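Progress report to the Brondden Fund
Laundry and Clothing Support, Stirkilville
Reporting period ending April

Summary

Estance provides in-home laundry and clothing support to residents of Stirkilville and the Lévesque district. The grant has now entered its second stage. In this period the service handled 2,000 garments, and 13 households joined the program.

Folding in the home

The revised procedure asks workers to fold on the resident's own bed whenever no table of suitable height is available.
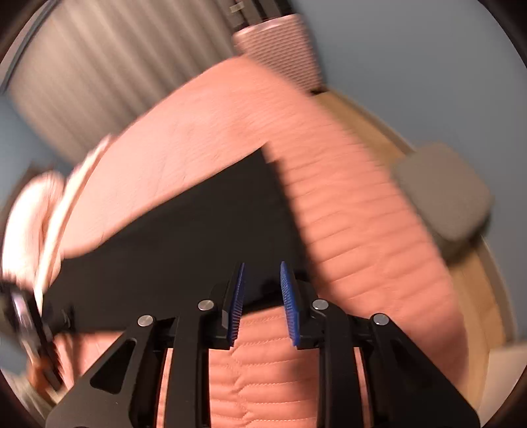

Folding on the bed has been adopted in most homes and has reduced the time spent moving clothes between rooms. Workers report that dark clothing is the slowest to sort, as seams and openings are hard to find in poor light. A cover of a contrasting colour helps considerably: plain black fabric laid over a salmon-pink quilted bedspread has a clear outline, and a second edge lying behind the first can be picked out before the fold is made. Guidance on choosing a surface has been added to the worker handbook.

Garments with fastenings

Items with metal buttons or finished pockets are now folded separately. The pocket slit is laid flat and the button kept near the outer end of the fold, where a resident with limited grip can reach it. The handbook section on these items was rewritten after comments from households in Lévesque, and 400 copies have been printed.
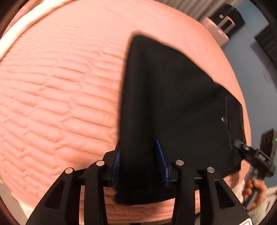 Matters outstanding

Deliveries of garment bags remain behind schedule. The supplier has offered a substitute in a smaller size, which Estance has not accepted. Travel costs for the outlying homes were higher than budgeted, and a request to transfer funds from the printing line is attached.

Next period

Estance will hold 3 refresher sessions for workers and review the folding procedure for heavy winter clothing. A revised budget will accompany the next report.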